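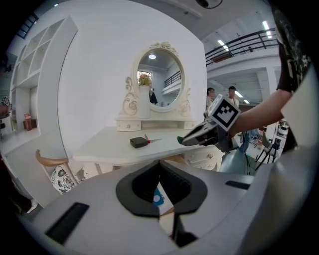
## Dressing table station: tips for the Wallero student project

These are the working notes for the hand-held gripper sessions at the Canska room. New club members should read them before their first turn. Most of it is ordinary household sense applied to a job where the same table gets tidied over and over.

### Before you start

- Wipe the tabletop with a barely damp cloth, then a dry one. No spray polish. It makes the small things slide.
- Clean the inside of the gripper jaws with a cotton swab. Dust packs into the ribs and the grip gets worse so slowly that you don't notice.
- Check that the marker cube is seated flat. If it rocks, take it off and put it back on.
- Pull the cable over your wrist once and let the rest hang. Don't wrap it around your arm.
- Chairs stay on the floor side of the table where you can see them. Pull one out if you need the legroom, but push it back for the next pair.

### The mirror

The oval mirror gives more trouble than anything else on the station. It picks up the ceiling light, the window, the railing and whoever is holding the gripper. For the first few weeks we tried turning the whole table, and it only swapped one reflection for another. Now we leave the table where it is and do this:

1. Clean the glass with plain water and a coffee filter. Paper towels leave lint.
2. Wear something dark and plain if you have it.
3. Keep the gripper low and work from the front edge of the table inward.
4. Go around the carved frame with a dry paintbrush once a week. The scrolls and the roses hold dust, and a cloth snags on them.

### Vase and flowers

Keep the vase dry inside. If it tips over during practice, a handful of clean aquarium gravel in the bottom helps - fill it about a third of the way. Flowers go in front of the mirror, stems pushed together so that no single one sticks out at gripper height. When one does get knocked, fix it between runs and write it on the sheet.

### Scissors

Scissors are a good practice object, and the red handles are easy to find against the white top. A few rules all the same:

- Lay them down closed, flat on the table, with the blades away from the person holding the gripper.
- Pick up by the handles. Never close the jaws on the blades, which will cut the padding.
- If the rivet is loose, they open in the air. Tighten it before the session. A drop of clear nail polish on the screw keeps it from backing out.
- At the end of the day they go in a drawer, along with anything else sharp.

### Drawers with tiny knobs

Small knobs are hard for the gripper and for beginners. Rub a candle stub along the drawer runners and the pull gets much lighter. We did all of ours in one evening with the same stub. If a knob spins, take it off, put a wooden toothpick with a dab of glue in the hole, snap it off flush and screw the knob back in. Leave it overnight.

Come at the knob straight on, close, then pull slowly. If you miss, back all the way out and try again - don't scrape sideways. The Brendden team lost a knob that way and spent half a session looking for it.

### Keeping the count

A run is one pickup and one placement. Each pair does 100 runs, then swaps who holds the gripper. Throw out a run if you drop the object, bump the mirror, or talk to someone and forget what you were doing. The goal for this table is 1000 good runs by the end of April. We have roughly 800.

Write the count on the paper sheet as you go. The Awasthi spreadsheet gets filled in from the sheet afterward, and it's the sheet we go by if they disagree.

### Packing up

- Put small boxes back in the cubbies on the shelving unit.
- Coil the cable in loose loops the size of a dinner plate and close it with a bread-bag clip.
- Store the grippers with the jaws open. Left squeezed, the padding takes a dent.
- Switch off the lights over the balcony last. The switch sticks, so press the lower half.

Spare swabs, candle stubs and toothpicks are in the coffee can by the sink. If you finish something, add it to the list taped to the lid.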